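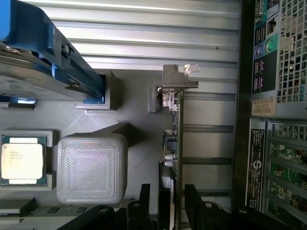 Home | Livestock | Dairy | Buildings & Safety | Grants | Contact

Calving shed checklist: what was ticked, and what we thought of it
August – by the Walden farm desk

The Bratmont calving shed check runs to 26 points. We went through it in the dry, before any cows were housed, and these are the ones worth a comment.

1. Calving gate swings freely and latches with one hand
Ticked. It latches with one hand if the other is leaning on it. Top hinge wants packing before this counts as a pass.

2. Escape gap in every pen
Ticked for all 4 pens. Pen 3 has a gap, and it has a feed trough across it. Move the trough.

3. Floor sound and not slippery
Ticked. The passage was grooved years ago and the grooves have worn smooth by the water trough, where cows turn. Fail, in our view.

4. Lighting good enough to work by at 2 a.m.
Ticked, at midday. Go back after dark.

5. Calving jack and ropes clean, undamaged and hung up
Ropes fine. Ratchet on the jack slips under load – out of use until it is mended.

6. Head yoke releases under strain
Marked "n/a". There is a yoke, so it applies. Not tested.

7. Bull pen sign and second exit
Sign up, exit clear. Pass.

8. Slurry tank covers fitted and locked
One padlock missing. The note says "ordered". Cover to be chained until it turns up.

9. Calf pens draught-free at lying height
Pass. Straw was deep and the solid boards come down to the floor.

10. Cow numbers match pen space
The sheet allows 40 cows through the shed in the first month. The herd book for tag 1,247 and her group suggests more will come at once. Where do the rest go? No answer given.

11. Emergency numbers posted
Posted, laminated, and with the old vet's number on them. The Dudek yard had the same fault last spring.

12. Phone signal in the shed
The sheet says "good". We had none in pens 1 and 2.

Result on the form: pass.
Our result: recheck items 1 to 6, 8 and 10 to 12 before the first cow is due. Ela have said they will send a revised form. We'll comment on it when we see it.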